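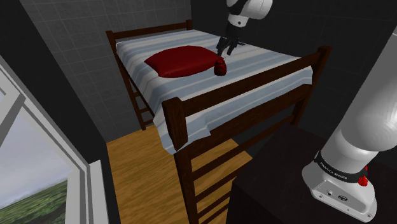
Resulitz, 25 de septiembre de 2019. El club de robótica de la escuela técnica Flatden abre en noviembre la segunda edición de Distton, competición estudiantil de manipulación robótica en entorno simulado. Participan 11 equipos de dos a cuatro alumnos, procedentes de ciclos formativos de automatización y de primer curso de ingeniería.

La prueba se desarrolla íntegramente en simulación. Cada equipo programa un brazo Franka Emika de base fija, equipado con una pinza de dos dedos, que debe localizar y agarrar objetos pequeños en interiores domésticos. El catálogo consta de 12 escenas e incluye dormitorios con cama alta, en los que la superficie de trabajo queda por encima de la base del robot y el objetivo puede estar en contacto con una almohada de color parecido.

Cada programa se ejecutará 200 veces por escena, con variaciones en la posición inicial del objeto. La puntuación combina tasa de agarre, tiempo de ciclo y número de colisiones con el mobiliario. Las colisiones con barandillas y postes penalizan el doble que los contactos con el colchón. No se admiten trayectorias grabadas de antemano.

El entorno, denominado Gape, ha sido desarrollado por los alumnos del club bajo la dirección de Angharad Lewis, profesora de control. Kamil Lukáč, responsable técnico de la competición, indica que la versión actual corrige el modelo de fricción de los dedos: «En la primera edición los objetos blandos resbalaban con fuerzas de cierre que en el laboratorio bastaban para sujetarlos».

Los equipos inscritos recibirán el entorno y dos escenas de práctica. Las diez restantes se publicarán al cierre de la fase de evaluación. El reglamento puede solicitarse en la secretaría de la escuela.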